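Stulent straight razor list
Subject: Re: New strop, old razor, still tugging

Teodor, I am so glad you wrote this up, and please don't sell the razor! I've read your message over a couple of times now and I think you're much closer than you feel. I've left most of it quoted so people can follow along, and my answer is under it.
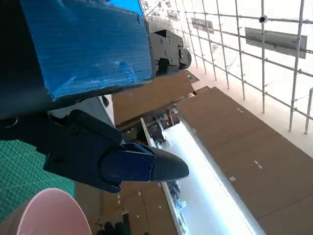

Torunn Bakke, to the list

Teodor Nygård wrote:

> Hello all,
>
> I picked up an old full hollow in July, a pretty thing with dark
> scales and some staining near the tang. I set the bevel on a
> 600 stone, went up to 3000 and then straight to the Donard,
> because that was the stone I had. After that, 100 laps on my
> new Emlow strop, leather only.
>
> It takes arm hair if I press. On my cheeks it is fine going with
> the grain. Under the jaw it tugs, and on the chin it just stops.
> I have tried a wetter lather and a flatter angle and it is a little
> better, but my modern razor from Živković does not do this at all
> and it gets the same treatment on the strop.
>
> The strop also has a curl along one long side that was not there
> when I bought it. Does that matter? I keep it hanging behind the
> bathroom door.
>
> Should I start over on the 600, or is this old steel simply no good?
>
> Teodor

Old steel is lovely steel, and I'd be amazed if yours was the trouble. If it shaves your cheeks, the bevel is most of the way there. Leave the 600 in the drawer for now. Every trip back down costs you metal, and on a full hollow there isn't much to give away.

What I'd look at first is the jump from 3000 to the Donard. Mine is slow. Wonderfully slow, it's the stone I'd save from a fire, but it takes its time with scratches left by a 3000. When I first got it I did what you did, finished in ten minutes, got a mirror I could read by and a shave that made my eyes water. The shine fools you. It can polish the high parts of the bevel while the last bit of the edge is still all teeth.

So go back to the 3000, only the weight of the blade, until the strokes feel the same from heel to toe. You'll hear it too, the sound evens out and goes soft. Rinse everything, and I mean everything, fingers included. Then the Donard with a light slurry, and let the slurry thin as you go by adding a drop or two of water. Finish under clean water. Budget an evening for it and put some music on! If you own anything in between, use it, but I wouldn't go out and buy a stone for one razor.

Also put a loupe on the toe. Plenty of old blades have a little smile to them, and a smiling blade on a flat stone gets honed in the middle and ignored at the ends. Do you shave your chin with the toe? I do, and I bet you do too. That would explain the chin stopping dead while the cheeks are happy. A slight rolling stroke, lifting nothing, just letting the contact travel along the edge, takes care of it. Color the bevel with a black marker before you start and you can see right away where you're missing.

Now the strop, and yes, the curl matters.

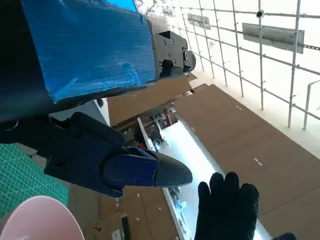 A hanging strop that has started to curl is usually telling you about steam, and the back of a bathroom door is the steamiest spot in the house. Take it down and let it rest somewhere dry and dim for a few days, flat, leather side up, with a heavy book on it. Don't oil it yet. Once it's lying level, rub it with your bare palm, long strokes, until it feels warm and a tiny bit grabby. If you have to keep it in the bathroom after that, give it a jacket. The blue cover on the arm up there is very much the way I do mine: a ribbed sheet brought right around and taped, ending in one straight seam. Mine has creases and a ratty edge as well and it does no harm whatsoever. I leave both ends open so air can get through, and I slide it off before stropping.

How wide is your Emlow? Mine is the 63 mm one, so I have to use an X stroke to cover the whole blade, and a curled side on a strop that narrow will lift the spine a hair every time you pass over it. You can undo a whole evening of honing like that. I'd rather see you do fewer laps on a good flat surface, pulled firm, than the full 100 over a curl. If you have a piece of plain linen or clean denim, do some laps on that first and then the leather. It made a bigger difference for me than any paste I've tried.

Your Živković forgiving the same strop makes sense to me. If it's like the one I tried, it's ground heavier and it just doesn't flex. A full hollow sings and bends and picks up every bad habit. That's why I love them - you learn so much faster on one - but it does mean it will complain first.

On the lather, wetter was a good instinct. For the chin, stretch the skin down with your free hand and come at it from the side instead of straight down, short strokes, no pressure. And leave the area under the jaw with the grain only until the edge is right. You have nothing to prove to your neck.

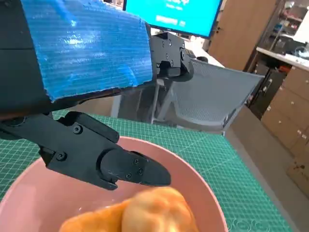
Black gripper above a pink bowl, blue ribbed sheet over the arm.

One more thing on the staining by the tang. Leave it alone if it isn't near the edge. A wipe with a dry cloth after each shave and a smear of mineral oil before it goes away will hold it where it is, and I've come to like the look. Open the scales a little and get a strip of tissue down between them too, water loves to sit in there. If you do want to polish, use something mild and keep your strokes going from spine to edge, never along it, and tape the scales first.

Please write back when you've had it on the stones again, I want to hear how the chin went! And if anybody else here finishes on a Donard I'd love to know how long you leave the slurry on, as I go back and forth on that.

Happy honing,
Torunn

Last updated: September 2022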